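게타초 기데이를 만나기까지 메일을 몇 통이나 주고받았는지 모르겠다. 답장은 늘 한밤중에 왔고, 늘 짧았다. "다음 주는 안 됩니다. 팔이 고장났어요." 처음엔 본인 팔이 부러진 줄 알고 쾌차하시라고 정중하게 답장을 보냈다(진짜다). 로봇 팔 얘기였다는 건 작업실에 가서야 알았다. 그 얘기를 꺼냈더니 그는 한참을 웃었다. "그래서 과일 바구니 얘기를 하셨군요! 저는 한국식 인사인가 했어요."

기데이는 중고 컴퓨터를 손봐서 되파는 회사 쿨토타리에서 일한다. 원래는 수리 기사였고, 지금은 '하브테'라는 자동화 프로젝트를 맡고 있다. 목표는 간단하게 들린다. 헌 데스크톱에 메모리를 꽂고 프로세서를 얹는 일을 기계가 하게 만드는 것. 나는 집에서 컴퓨터를 딱 한 번 조립해 봤는데, 그때 램이 덜 꽂힌 걸 모르고 밤새 전원 버튼만 눌렀던 사람이다. 그러니 궁금할 수밖에. 기계는 나보다 잘할까?

"선생님보다는 잘할 겁니다." 내 램 이야기를 듣고 그가 한 말이다. "그런데 제 동료들보다는 아직 한참 못합니다. 느려요. 정말 느립니다. 보고 있으면 졸려요."

얼마나 느리냐고 물었더니 그는 노트북을 열어 표를 보여 주었다. 지난 시험 기간에 메모리 삽입을 1750번 시도했고, 그중 447번이 실패였다고 한다. 나는 그 정도면 꽤 괜찮은 거 아니냐고 했는데, 그의 표정이 확 어두워졌다. "네 번에 한 번꼴로 실패하는 수리 기사가 있으면 어떻게 하시겠어요? 저라면 커피 심부름도 안 시킵니다." 커피를 마시다가 뜨끔했다.

실패라고 해도 종류가 다 다르단다. 홈이 반대 방향인 걸 모르고 밀어붙이는 경우, 한쪽만 들어가고 다른 쪽은 뜬 경우, 집다가 놓치는 경우. 그가 제일 싫어하는 건 두 번째다. "놓치면 차라리 티가 나요. 한쪽만 들어간 건 카메라로 봐도 들어간 것처럼 보입니다. 사람은 손끝에서 딸깍하는 걸 느끼잖아요. 그 딸깍을 숫자로 바꾸는 데 제 작년 한 해가 갔습니다."

그럼 프로세서는요? 내가 물었더니 이번엔 한숨부터 쉬었다. 메모리는 힘으로 꽂는 일이고 프로세서는 힘을 빼는 일이라, 같은 팔에게 둘을 다 가르치는 게 골치란다. 그는 손바닥 위에 종이 명함을 올려놓고 시범을 보여 주었다. 그냥 내려놓는다, 누르지 않는다, 손을 뗀다. "이게 다예요. 이게 안 돼서 보드를 꽤 버렸습니다." 몇 장이냐고는 차마 묻지 못했다.

사실 나는 집안일 로봇 얘기를 듣고 싶어서 간 것이기도 했다. 빨래 개는 로봇, 설거지하는 로봇, 그런 거 언제 나오느냐고. 그는 이런 질문을 명절마다 친척들한테 받는다고 했다. "수건은 매번 다른 모양으로 구겨져 있잖아요. 저희 부품은 적어도 구겨지지는 않습니다. 그런데도 이렇게 고생해요. 그러니 빨래는 당분간 직접 개세요." 실망이다. 우리 집 건조기 앞에는 지금도 수건이 산처럼 쌓여 있는데.

그는 폰다우라는 회사에서 만들었다는 접시 정리 로봇 시연에도 가 봤다고 한다. 접시 하나를 꽂는 데 40초가 걸렸다나. "관객들이 박수를 쳤어요. 저도 쳤고요. 그 40초가 얼마나 힘든 건지 아니까요. 근데 옆에 있던 제 아내는 안 치더라고요." 아내분 마음도 이해가 간다.

그렇다면 작업장에서는 뭐가 되고 뭐가 안 되느냐. 기데이의 구분은 꽤 명확했다. 부품이 정해진 자리에 놓여 있으면 해 볼 만하고, 상자에 뒤섞여 있으면 아직 멀었다. 그래서 하브테에서는 부품마다 자리를 파 놓은 받침을 3D 프린터로 뽑아서 쓴다. 반칙 아니냐고 놀렸더니 그는 정색했다. "수술실에서도 도구를 줄 맞춰 놓잖아요. 그걸 보고 의사가 반칙한다고 하지는 않죠." 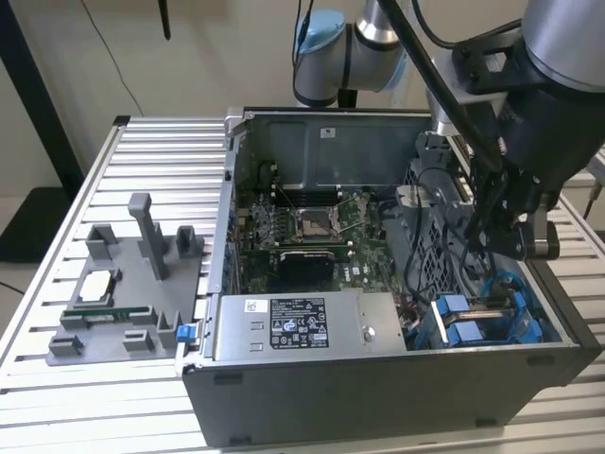
옆으로 눕힌 본체 위로 그리퍼가 내려와 있다. 왼쪽 회색 받침에 놓인 것이 프로세서와 메모리.

제일 의외였던 건 케이블 얘기였다. 나는 당연히 프로세서가 제일 어려울 줄 알았는데, 그는 고개를 저었다. "선이요. 선은 답이 없습니다. 밀면 휘고, 당기면 딸려 오고, 어제 있던 데 오늘은 없어요." 그래서 케이블 정리는 지금도 전부 사람이 한다. 한때 지두바르드라는 소프트웨어로 선의 모양을 예측해 보려고도 했는데, 예측하는 사이에 동료가 손으로 끝내 버렸단다. 그 동료가 기다리면서 샌드위치까지 먹었다는 대목에서 우리 둘 다 빵 터졌다.

동료들이 싫어하지는 않느냐고 조심스럽게 물어봤다. 일자리 얘기니까. 그는 잠깐 말을 골랐다. "처음엔 싫어했어요. 저한테 인사를 안 하는 사람도 있었고요. 지금은 로봇이 실패하면 와서 훈수를 둡니다. 각도가 틀렸다, 나 같으면 이쪽부터 누른다. 그 훈수를 제가 다 받아 적어요. 제일 좋은 자료거든요." 훈수 값은 주느냐고 했더니 점심을 산다고 했다. 좀 짠 것 같다고 했더니 고기도 산다고 덧붙였다.

2월에는 새 시험을 시작한다. 이번에는 메모리만 2072번을 꽂아 볼 계획이라고 한다. 왜 그렇게 어중간한 숫자냐고 물으니 창고에 있는 본체 대수에 슬롯 수를 곱하고 고장 난 걸 빼니까 그렇게 나왔단다. 목표 성공률은 끝까지 안 알려 줬다. "적어 놓으면 저희 사장님이 읽으시니까요."

나오는 길에 마지막으로 물어봤다. 집에 있는 컴퓨터는 누가 조립했느냐고. 그가 문을 잡아 주면서 대답했다. "노트북 써요. 조립은 회사에서 질리게 보니까요." 시험이 끝나면 결과를 메일로 보내 주기로 했다. 아마 또 한밤중에 올 것이다.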